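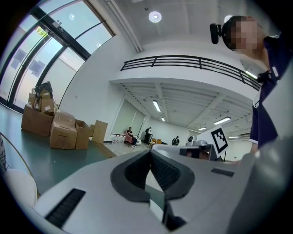 Figure 4. Glazed doors with the emergency light fitting on the frame crossing.

4. Checking the emergency light over the glazed doors

The Litberg brochure calls this fitting maintenance-free. Treat that claim with caution and test it anyway, every October at the least.

4.1 Switch off the room lights at the wall. Leave the doors shut.

4.2 Isolate the lighting circuit at the board. The lamps should come on straight away. If they flicker first, write it down, even if they settle.

4.3 Leave them running for the full discharge period. The label promises more than you will probably get from an old battery, so time it yourself.

4.4 Restore the circuit and check the charge indicator. A lit indicator tells you the charger has power. It says very little about the battery.

4.5 Wipe the lamps and the sign with a dry cloth. Glass cleaner sprayed at the doors drifts up onto the lenses and leaves a film.

CAUTION: Do not lean a ladder on the glass or the door frames. Use a free-standing platform, and lock the doors before you climb.

NOTE: Dovex replacement batteries (part 1029) are sold as a direct swap. Compare the plug with the old one before you throw anything out. The one we were sent did not fit.

NOTE: Keep 600 mm clear on both sides of the doors. "Only there for the afternoon" is how exits get blocked.

Section revised June 28, 2018, L. Paiva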